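Graltbridge dice cell

The Graltbridge dice cell is a small robotic sorting station kept at the Nider teaching workshop, together with the simulated copy that is used to set it up. It has one arm, one two-finger gripper and one table, and its whole job is to pick up dice and put them where they belong. That sounds modest, but dice are wonderful training objects: they roll, they sit at odd angles, and they look different from every side. The cell is best known among its users for its setup routine, usually called the Kadow routine after the workbench where it was first written down.

Layout

The arm stands at the short end of the table. A wrist camera looks down past the fingers, so the gripper is always in its own view. This is deliberate. Seeing the pads and the target together makes it much easier to catch a bent linkage or a shifted pad before it spoils a whole run.

The simulated copy is stored as a set of scene files, and the current set holds 604 of them. Each one gives the dice new positions and changes the lighting, the shadows and the surface around the table.

Setting up

Setup begins in simulation. The operator loads a scene, opens the gripper fully and checks that both fingers travel the same distance from the center line. The camera offset comes next, and it is the fussiest part of the job. An error of 2 millimeters is enough for one pad to arrive early and push a die away. Operators correct the offset, reload the scene and try again until the pads close evenly.

Only then is the same offset file copied to the real arm. The first moves are made at low speed with no dice on the table, followed by a single die, followed by a group. The full routine takes 40 minutes when all goes well, and the people who run it regularly get a real kick out of seeing the real fingers land where the simulated ones did!

Test scenes

Groups are harder than single dice, because the fingers have to come down beside one without knocking its neighbors. A favorite test uses red, white and green dice with a flat orange panel on the same tabletop.

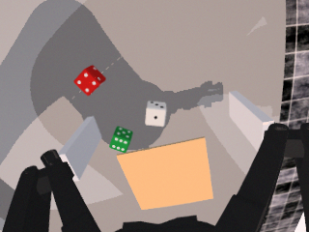

Shadows get special attention too. An early version of the vision software, nicknamed Zawadzka, was easily fooled by dark patches and would sometimes plan a grasp on one. Scenes with strong shadows have been part of every setup since, and a new offset file isn't accepted until it has been through them.

Care and repair

The finger pads wear first. They are wiped before each session and swapped as a pair, never singly – a new pad opposite an old one throws off the center line. Linkage joints are checked by hand for play, with the power off. After any repair to the gripper the camera offset is measured again from scratch, and the old file is kept under its original number for comparison. File 711 is the one most often used as a reference.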